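Wyn Skyrme
9/1/18

I've been asked a few times what it costs to let out a spare room, so I'm putting our figures in one place. We've had a lodger for 19 months.

12 replies · 31 shares

The rent is 405 a month, bills included. We started at 415 and dropped it when the bus to Sotholm was cut back to one an hour. It seemed fair, as the old timetable was in the advert.

3 replies · 8 shares

Gas and electric went up less than I expected. Water didn't change, as we're not on a meter. The thing that did go up was the contents insurance. Ring your insurer before anyone moves in. Ours wanted the lodger's name and the type of lock on the door.

5 replies · 14 shares

Write an agreement even if you know the person. Ours is two sides of A4. Notice period, deposit, guests, who cleans the bathroom and when. Albertina Aguiar helped me with the wording and made me take out a paragraph on shoes.

2 replies · 9 shares

On the deposit: keep it in a separate account and leave it alone. Our first lodger left at short notice in February and I was glad I could pay it back the same afternoon.

1 reply · 6 shares

Kitchen shelves matter more than you'd think. We gave over one shelf in the fridge, one in the freezer and a whole cupboard. Before that we had a running muddle over milk.

7 replies · 11 shares

Furniture. We supplied a wardrobe, a desk, a chair and a lamp. All second-hand apart from the lamp. The desk came from a house clearance in Cluvlow and had to have its legs off to get round the top of the stairs.

4 replies · 5 shares

Bedding is worth sorting out in the agreement as well. Some people bring their own and some expect you to have it. 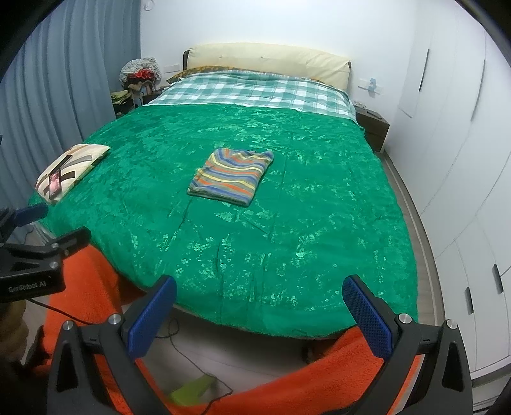
Green flowered bedspread, striped cloth folded on top.

6 replies · 22 shares

Tax: look up the rules for the year you're in and keep a note of every payment. I use a school exercise book. Teodoro Soriano does his on a spreadsheet and gets on fine with that.

2 replies · 7 shares

Next I'll do viewings, and what to ask people when they come round. If you've let a room and did it differently, put it in the replies.

9 replies · 4 shares

More from Wyn Skyrme
Bleeding a radiator without ruining the carpet
Sotholm bus changes, the full list
What we paid for the loft hatch
Draught strips: two kinds compared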